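Learning to Love the Sourdough Rye (Finally!)

Three weeks ago I pulled a loaf of rye out of the oven that I would have been happy to serve to anyone, and I have been a little unbearable ever since. I've told my sister. I've told the guy who reads the gas meter. So now it's your turn, because this blog is called a baking blog and for most of the summer it has mostly been me complaining about the heat.

Some background for newer readers. I've baked wheat sourdough for years and I'm pretty comfortable with it. Rye has always beaten me. I would follow a recipe to the letter and get something with the weight of a paving stone and a gummy line along the bottom, and I'd toast it very hard and eat it out of stubbornness. I figured I just wasn't a rye person. Then in September I signed up for an evening class at Ristance, the little bakery school over the hardware store, mainly because there was one spot left and it was on a Wednesday, which is my free night.

The teacher is Meifang Xiong, and the first thing she did was take away our flour. She let us smell three bags with the labels covered and asked which one we'd want to eat. Everybody picked the same one (grassy, a bit sweet, almost like hay) and that was the freshly milled whole rye. The one that smelled like a cardboard box was the brand I had at home! I went home that night and threw out the end of a bag I'm fairly sure had moved apartments with me.

So that was change number one. I now buy small bags and keep them in the freezer. I know every baking book says this. I have owned those books the whole time.

Change number two was the starter. I had been using my wheat starter and just sort of hoping. Meifang had us build a rye one from scratch, and it behaves like a completely different animal. It doesn't stretch. It doesn't make those big glassy bubbles. It puffs up like a wet sponge, cracks on top, and smells like green apples when it's ready and like nail polish when you've left it too long. Mine is named Zou, after the street where I grew up learning to ride a bike badly, and I feed it in the morning and again before bed. I dust the top with dry flour after feeding, and when the flour has split into little islands, it's time to bake. I love this trick so much. No floating a spoonful in water, no rubber band around the jar. You just look for islands.

Change number three was giving up on kneading. This was the hard one for me, because kneading is the part I like. With wheat you work the dough and it gets smooth and springy and you feel like you've done something. Rye dough is closer to mortar. You can knead it until your arms fall off and it'll still be mortar, only now it's also on your elbows and the faucet. You stir it until there are no dry spots, and then you stop and leave it alone.

Here's what I've been making. It's an adjusted version of the class loaf, sized for the long tin I have, and it comes out of the bowl at 1,520 grams of dough, which fills that tin a bit more than halfway.

The night before, mix your rye starter with whole rye flour and warm water until it's a thick paste. Cover it and leave it on the counter. I leave mine on top of the fridge, but my kitchen is cold.

In the same evening, pour boiling water over a bowl of seeds and old bread. Yes, old bread! This is the part I was most doubtful about and now I'd never skip it. You take the dry heel of your last rye loaf, toast it until it's dark, crumble it up and soak it along with sunflower and flax seeds. It gives the new loaf a deep, almost coffee taste and it keeps the crumb moist for days. There's something so pleasing about each loaf having a piece of the last one in it, too.

In the morning, stir everything together with more rye, the salt, and a spoonful of molasses. It should look wrong. If it looks like something you could shape, add water. Scrape it into a greased tin, smooth the top with a wet spatula, dust it with flour, and go do something else until you see cracks and a few pinholes in the top.

Then it bakes hot for the first 15 minutes and gentler for the next hour. I used to pull my loaves when they looked done, and with rye that's far too early. It wants to be properly dark. I use a thermometer now, and I've learned to be patient for the last few degrees, when nothing seems to be happening and you're sure the oven is broken.

And then you wait a whole day before cutting it. I know. I KNOW. The first time, I lasted until lunch, and the inside stuck to the knife like taffy. The second time I wrapped it in a dish towel, put it in a cupboard and went out to a movie. The next morning it sliced clean, thin as a cracker, and I stood at the counter eating it with salted butter and I may have said something out loud to the cat.

A few things from my notes, in no order. Wet hands, always. Wash the bowl right away in cold water, because hot water turns rye paste into cement. Butter in the tin works better than oil, at least in mine. Caraway is wonderful, but grind it, or you'll get the one person at the table who hates biting into a seed. And if you're using a glass tin, lower the heat a little; I scorched the bottom of one loaf badly enough that I had to shave it with a grater.

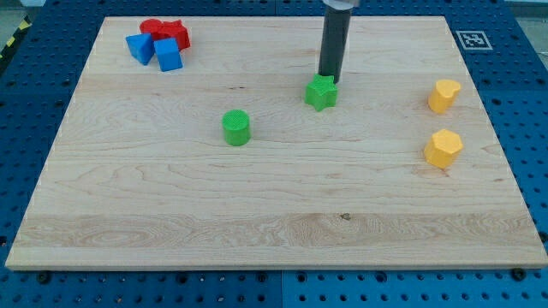
Yiran Yuan wrote in after my last post to say that the day of waiting isn't nearly enough, and that in her house the loaf rests for two full days, wrapped in linen, before anybody is allowed near it. She also thinks my molasses is cheating. She uses a spoonful of dark malt and says the sourness comes through cleaner. I've since tried the two-day rest and I have to admit she's right about that one -- the flavor really does round out, and the crust goes from rock hard to pleasantly chewy. I'm keeping the molasses, though. I like it, and I have a very large jar.

Her message sent me back to Meifang with a pile of questions about malt, and that turned into a long talk after class about the difference between breads meant to be eaten today and breads meant to last the week. I'd never thought of it like that. My wheat loaves are at their best for one afternoon and then it's all downhill to French toast. The rye is on its fifth day as I write this and it's still getting better. For someone who lives alone and bakes on weekends, that's such a happy discovery! I've been having it with pickled herring, with cream cheese and cucumber, and one night with nothing but mustard because I hadn't been to the store.

Next up I want to try a pumpernickel, the real kind that bakes overnight in a very low oven. Dede Mahama from class made one and brought it in, black as a boot and sweet all the way through with no sugar in it at all. She had it in the oven from dinnertime until breakfast and said the smell woke her up twice. I need to borrow a tin with a lid first, so if you live nearby and have one sitting in a cabinet, please write. I'll pay you in bread.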